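4. 認識と再計画の実装

4.1 全体の構成

前章の定式化をそのまま実機に載せると遅い。そこで処理を二つのプロセスに分けた。全景カメラ側で物体と置き場所の対応を作る Hornbridge と、手首カメラ側で指先と物体の相対位置だけを見る Stetley。両者は共有メモリ上の状態表を介してつながる。直接の関数呼び出しはなし。片方が落ちても、もう片方は直前の状態で動き続ける（動き続けてしまう、とも言える。4.4 参照）。

状態表の1行は1物体に対応する。持つのは物体ID、作業面上の位置、領域マスク、信頼度、最終更新時刻、それと「把持中」の仮フラグ。仮、と付けたのは意味がある。このフラグは認識が立てるものではなく、計画側が閉指令を出した時点で立てる。認識側は後から追認するか取り消す。初期の実装では逆にしていたが、遮蔽で物体が見えなくなるたびにフラグが落ち、計画が把持前の段階に戻ってしまった。

時刻合わせは Draveck で行う。各カメラの画像に取得時刻を付け、関節角のログを線形補間して同じ時刻の姿勢を引く。手首カメラの画像は全景より遅れて届く。遅れの中央値は37 ms。小さく見えるが、接近動作の途中では指先の投影がずれるには十分で、補正なしだと物体のマスクに指が食い込む。補正は必須とした。

4.2 色の近い物体と皿の分離

本タスクの置き先は淡い黄色の皿、把持対象のひとつは黄色。色相だけで切ると両者が同じクラスタに入ることがある。特に皿の縁。皿の中央は白く飛びやすく、縁だけが黄色として残り、輪になった領域が「細長い黄色い物体」の候補として上がってくる。これが誤検出の主な原因だった。

対策は単純。皿は形で先に取る。楕円当てはめで皿の外周を決め、内側と縁を「置き先」として予約してから、残りの画素で物体を探す。皿は把持対象が載るまで固定と仮定し、楕円のパラメータは試行の最初に一度だけ推定する。以後は更新しない。更新すると、腕が皿の近くを通ったときに楕円が引っ張られる。

もう一方の対象である紫のナスの玩具では、この問題は起きない。灰色の面に対して色がはっきり分かれ、向きもヘタの緑から決まる。黄色い方には向きの手掛かりになる色の差が小さいので、マスクの主軸を使う。主軸には180度の不定性が残るが、平行に挟む限り影響はない。置くときの向きは今回問わないことにした。

作業面の反射も厄介。面はつや消しに近いが、光の加減で明るいもやのような領域が出る。Afolabi 法の背景差分をまず試した。もやの境界で誤検出が続き、閾値を上げるとこんどは黄色い物体の影の側が欠ける。結局、背景差分は候補の足切りにのみ使い、輪郭は彩度の勾配で取り直している。

4.3 手首カメラによる局所補正

全景から得た位置で指を下ろし、最後の接近だけ手首カメラで直す。Stetley が計算するのは二つの量だけ。左指先から物体輪郭までの最短距離 dL と、右指先から同じく輪郭までの最短距離 dR。どちらも画像上の距離で、三次元には戻さない。戻すと手首カメラの外部パラメータの誤差をもろに受ける。

補正量は dL と dR の差に比例させ、指の開閉方向にのみ加える。差が負でも正でも同じゲイン。指先の区間を外れた輪郭は使わない。物体は指先より奥まで伸びていることが多く、全輪郭を入れると、挟む位置と関係のない出っ張りに引かれるため。

図3の1枚目が手首側の入力になる。黄色い物体は右の指先に接しているか、ごく近い。左の指先との間には灰色の面が広く空いている。この状態の dR はほぼゼロ、dL は大きい。指をそのまま閉じれば右指が先に当たり、物体を押す計算になる。ここで補正を入れる。物体の右側に小さな突起があり、指先の裏に一部隠れるので、輪郭抽出はこの部分で切れやすい。切れた区間は指のマスクの縁で閉じる。

影の扱いも同じ画像で説明できる。物体の左縁に沿って細い影がある。明度で輪郭を取ると影まで物体に含まれ、dL が実際より短く出る。彩度ならば影は落ちる。面の上の小さな白っぽい点は面積で除去。数画素しかないため、調整らしい調整もしていない。

2枚目と3枚目は全景側の入力。2枚目では左の腕が黄色い物体を指先で保持しており、皿は空、右のグリッパは開いている。3枚目では黄色い物体は左グリッパのすぐ右の面上にある。状態表の上では、この2枚の違いは把持フラグと物体位置の参照先（面か、手先か）だけになる。ナスはどちらも右下寄り、皿は上部中央。2枚目の手首まわりと指にはぶれがあり、腕のマスクはここで痩せる。腕マスクは画像から取らず、Draveck の関節角から投影した形状を膨張させて使う。

図3　実機での入力画像。1枚目：手首カメラ。2枚目、3枚目：全景カメラ。並びは時間順とは限らない。
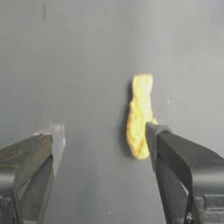
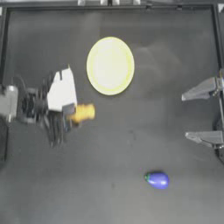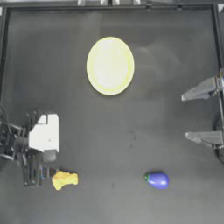
4.4 再計画の条件

再計画は常時は回さない。条件は次のいずれか。物体位置の推定が前回から閾値以上動いた場合、把持フラグの追認が一定時間来ない場合、局所補正が上限に達した場合。三つ目が一番多く発火した。

発火すると計画側は閉指令を取り消し、指を開いたまま真上に退避してから全景の推定を待つ。横に逃がさないのは、片側の指が物体に近いとき、横移動で引きずるおそれがあるから。退避高さは固定値。可変にする案もあったが未実装。

追認の判定には連続5フレームの一致を求めた。1フレームで判定すると、ぶれた画像で取り消しと追認が交互に出る。増やせば安定するがそのぶん反応は鈍る。表にはしていないが、3や4でも動くことは動く。差は主に、搬送を始めるまでの待ちに出る。

問題は片方のプロセスが落ちた場合。前述のとおり状態表は残るので、計画側は古い行を読み続ける。最終更新時刻を見て弾く処理を入れたのは後半になってからで、前半のログにはこのチェックがない。したがって4.5の集計からは前半を除いた。

4.5 評価

チェック導入後の31試行を対象とする。1試行は、物体1個の把持から置き先への移動まで。初期配置は手で置き直し、乱数シードは5通り。比較は局所補正あり・なしの二条件で、同じシードの系列を両方に使った。試行数が奇数なのは、系列の途中で止めたものが一つあり、対になる側を捨てずに残したため。対の比較からはこの試行を外している。

見たのは把持の成否そのものよりも再計画の発火回数。成否は指の摩擦や物体の個体差に引きずられ、ソフトウェアの差が見えにくい。補正なしでは、黄色い物体で発火が目立つ。細長く、表面が凸凹で、全景からの位置推定が主軸方向にずれやすいことが効いている。補正ありでは発火は減るが、ゼロにはならない。残りは大半が指のマスクによる輪郭の欠け。ナスでは条件間の差は小さい。丸みがあるぶん、多少中心を外しても指の間に寄ってくる、というのが我々の解釈。検証はできてない。

右のグリッパは本評価では静止、開状態のまま。双腕の協調は対象外とした。ただし、Hornbridge の衝突判定には右側の形状も入っており、左腕の経路は常に右グリッパを避けて生成される。皿が上部中央にあるため、今回の配置では経路が実際に曲げられることはほとんどなかった。

ラベル付けは Fatima Mohammed が一人で担当した。発火の原因は、ログと画像の両方を見て分類してある。画像だけでは決められない例があり、それらは「不明」のままにした。複数人での一致度は未測定。

4.6 残る制約

まず皿を動かせない。楕円を最初に固定しているので、人が試行中に皿をずらすと置き位置がそのままずれる。検出するだけなら予約領域の縁の残差を監視すればよいが、腕の遮蔽と区別がつかない場面があり、見送った。

次に dL、dR が画像上の量であること。物体の高さが変わると同じ画素差でも実際のずれは変わる。ゲインを低めに抑えて吸収しているだけで、背の高い物体では収束が遅い。指先の高さから縮尺を引く簡易補正を現在試している。

最後に、照明。彩度の勾配に頼る以上、灰色や黒の物体には使えない。指と同じ色の物体では局所補正そのものが成り立たず、その場合は補正を切って全景の推定のみで下ろす。切り替えは手動で、設定ファイルに物体IDごとに書いている。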